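Filed under: Project Updates / Equipment and Budget

Galley project, Tudton: second progress report on the equipment grant

Date of report: 7/1/22

Since our first report in January we have worked mostly on two questions: which equipment the cable task needs, and what we can leave for later. The task is the same as in the application. Two arms must handle network cables at a small rack, and bring the connector to the correct port without pulling on the switch. We are glad to say that the list of purchases is now almost closed, and we ask for your decision on one point at the end.

1. Work stand

We decided to keep the rack on a table and not to buy a full cabinet. A full cabinet would bring the upper ports out of reach for the arms in their present mounting, and we would have to pay for a new base also. The open rack holds a Netgear switch at the top and a server directly under it. The padding on the table is simple bubble wrap. We had planned a foam mat from Bouzid, but the delivery time was long and we took this line out of the budget.
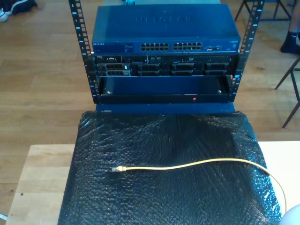 Fig. 1. Table rack with switch and server, patch cable on the padding.

The cost of the stand, with rack, rails and small parts, is 1260 dollars. This is inside the amount that you approved. The switch was already in our inventory and is not charged to the grant.

We want to mention one weak point. The patch cables are soft and they do not lie the same way two times. In the first plan we gave very little time for this, and it took more of our hours than the rest of the setup together. For the next period we have put 10 working days in the plan only for cable handling.

2. Grippers and sensing

Both arms are at the stand. The left one carries a depth sensor on the wrist, and we consider this sensor necessary for work so close to the ports. Our gripper fingers are the standard type. They can hold a connector, but the space between neighboring ports is narrow, and with a second gripper on the other side it becomes more narrow. We compared two solutions: thinner fingers made by Brustby according to our drawing, or a change in the order of the cables so that the grippers do not meet. The second costs nothing, but it does not help when the rack is full. 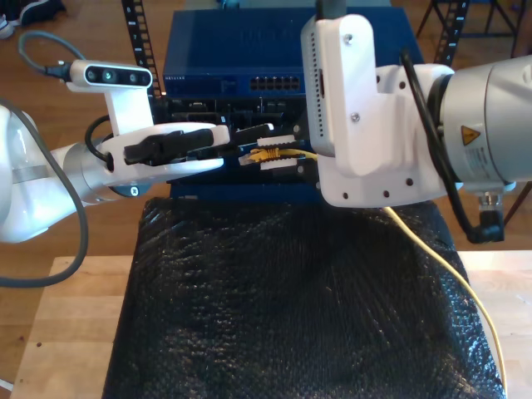

Fig. 2. Both arms at the switch, with a black connector at the left gripper and a yellow plug at the right.

Brustby has offered two pairs of thin fingers, with adapters, for 1620 dollars. The offer includes one correction of the shape after our first tests. We did not order yet.

3. Budget

The equipment line of the grant is 3000 dollars. The stand and the Brustby offer fit together in this line, and the small rest would go to spare patch cables, which wear at the clip. No money is asked above the approved sum. However, the fingers were not named in the application, where we wrote "foam mat and fixtures", and so we need your written agreement to move this part.

4. Open points

- Written agreement for the change described in section 3.
- Wrist cables of the arms: we must fasten them better before longer runs. We will do it with material that we have.
- Safety review of the stand by the Tudton site office. The form is sent and we wait for the answer.

If the agreement comes before the Brustby offer ends, we will order in the same week and report the delivery date to you by e-mail.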